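Unit 2: Writing a Short Workplace Report
Course handout, Business Writing I
13 Jan 2021

Before you start
Read the Ernar packet first. It holds the background on the Zevport office, the floor plan, and the replies from the staff survey. You will need all of it for the report due at the end of January.

What a short report is for
A short report answers one question for a reader who has to decide something. In this unit the reader is the office manager at Zevport, and the question is whether the company should keep its lease on the second floor or move to the smaller space offered by Taheri. The manager has read none of the survey replies and will not read them. Your report has to stand in for them.

Students often write the report in the order they did the work. They begin with the survey, then the floor plan, then the costs, and the recommendation turns up on the last page. Put the recommendation in the first paragraph. The rest of the report supports it.

Parts of the report
Heading block. To, from, date, subject. The subject line should name the decision. "Second floor lease: renew or move" is fine. "Report" tells the reader nothing.

Opening paragraph. State the question, your answer, and the main reason for it.

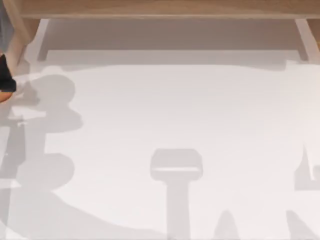 Findings. Use 4 headings at most. Under each one, put the fact first and then say where it comes from. If a survey reply conflicts with the floor plan, say so and go on. Do not try to settle it by guessing.

Costs. The monthly rent in the packet is $3000 for the current floor and $2000 for the Taheri space. The moving quote from Veliseo is $3033 and is paid once. Keep monthly and one-time costs in separate lines. Several reports last term added them together, and the total meant nothing.

Recommendation. Repeat your answer with any conditions, such as a date by which the manager has to reply to the landlord.

Facts and opinions
Mark the difference in your sentences. "The Taheri space costs $1000 less a month" is a fact taken from the packet. "The Taheri space is a better value" is a judgment, and the reader will want to know what it rests on. Words like "clearly" and "obviously" do not turn a judgment into a fact. Take them out when you revise.

Survey replies need the same care. A reply that says the break area is too small shows that one employee finds it too small. Write "one employee wrote that" and quote the line. Minor comments, such as those on where people leave their drinks, can go in an appendix or be dropped.

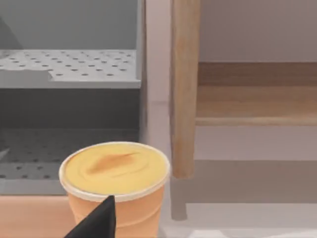 Figure 2. Paper cup with a round lid.

Style points
Use the past tense for what the survey found and the present tense for what is still true of the building.
Write out a short form the first time you use it.
Keep paragraphs under eight lines.
Number your tables and mention each one in the text before it appears.

Length and format
Two pages, single spaced, with a blank line between paragraphs. The heading block counts toward the two pages and the appendix does not. Use the same font all the way through, including the tables.

For next class
Bring a printed draft of the opening paragraph and the costs section only. You will trade with a partner and mark every sentence the office manager could skip. Drafts of the findings section are due the class after that. Keep the marked copy, which is turned in with the final report.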